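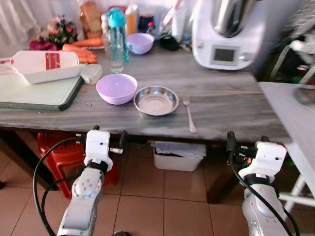

Béla Kozma asks whether the carrots have to be peeled before they come to the soup table, as he did a whole bag last time and then found they were going in the oven anyway. They don't. Scrub them and leave the skins on. Onions can stay in their skins too, and beetroot should keep a bit of stalk so that it doesn't bleed all over the board.

That brings us to the shared kitchen notes for July. The Hovivmont soup table runs as before, with prep at the counter and serving from the side tables. Please keep the two apart. Last month the chopping spread on to the serving side and we ended up wiping down cups that had only just been washed.

Bowls: use the plastic ones for peelings and scraps, and the steel ones for anything that is going to be eaten. Boards get a scrub with salt and half a lemon at the end, then stand on edge to dry. If you bring your own spoon or knife, put a bit of tape round the handle with your initials on it. Fanni Vida still has a peeler and two teaspoons waiting to be claimed.

The folding table is on loan from the Farkas family until the end of July.
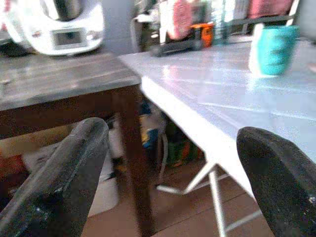
It goes back with them after that, so we need another one of much the same height. Fanni has seen one for 2,000 at the Cuvell shop and a smaller one for 600, and she will go and measure both. A plain one will do – it only has to hold cups and a bread basket. If you have one in a shed that you could lend, tell her before she pays for anything.

Please don't stand the soup pot on a plastic top, even with a cloth under it. Hot things go on the counter, on the cork mats. Cups and spoons go out last, once the soup is ready to pour. 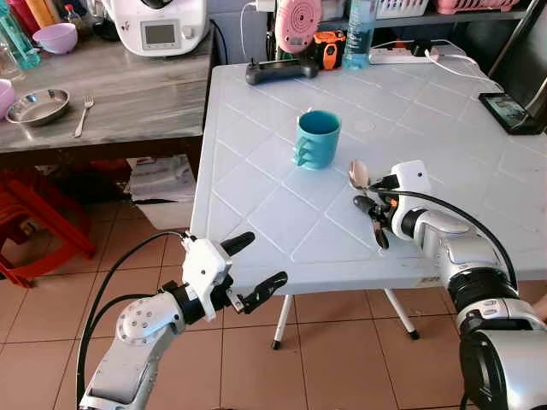
Mug and spoon at the side table.

Mugs are still short. Handles are easier for the children, so mugs are more use to us than bowls at the moment, and odd ones are fine. Leave them in the box marked Basik by the door. Prep starts at 9 and the soup is served at noon. Bring a tea towel.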